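Wudberg wage survey

The Wudberg wage survey is a monthly measure of pay and hiring among private employers in the Wudberg district. It is compiled by the Windgate statistical office and first appeared under the direction of Doina Stojanović.

Coverage

The survey draws on returns from 2,127 employers, most of them in retail, haulage and light manufacturing. 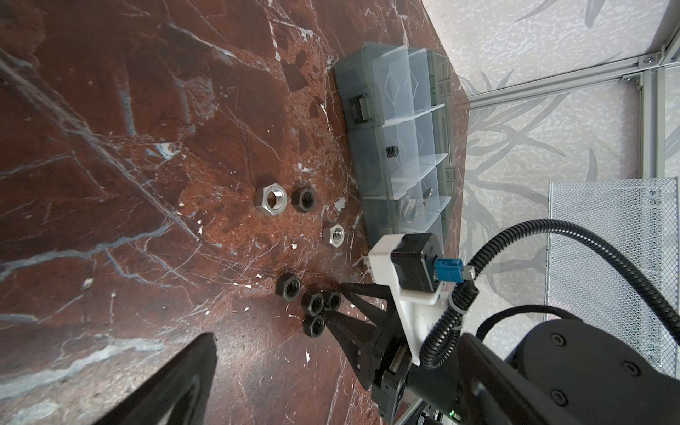
Firms report total hours, gross pay and unfilled posts for the preceding month. Farms and sole traders are excluded, as are public bodies — their pay is published separately.

Method

Returns are weighted by industry and adjusted for the season. The December release also contains revised figures for the year.
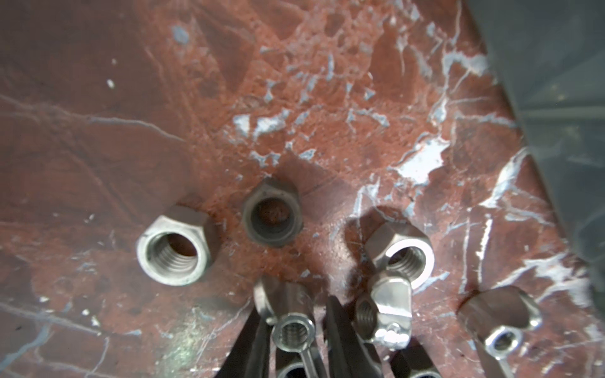

Where a firm fails to reply for 2 months in succession, it is replaced by another of similar size. Bonuses are recorded but do not enter the headline rate.

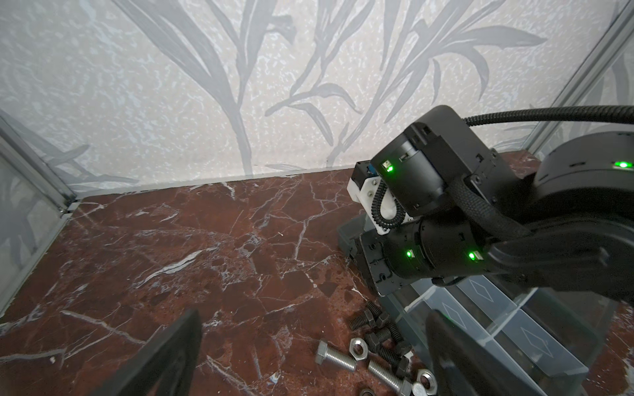 Criticism

The economist Senad Kadrić has argued that the survey understates pay growth in new firms, which join the sample only after a full year of trading. A later review by Guadalupe Serrano supported a shorter waiting period.

See also

Radonjić price index
Labour turnover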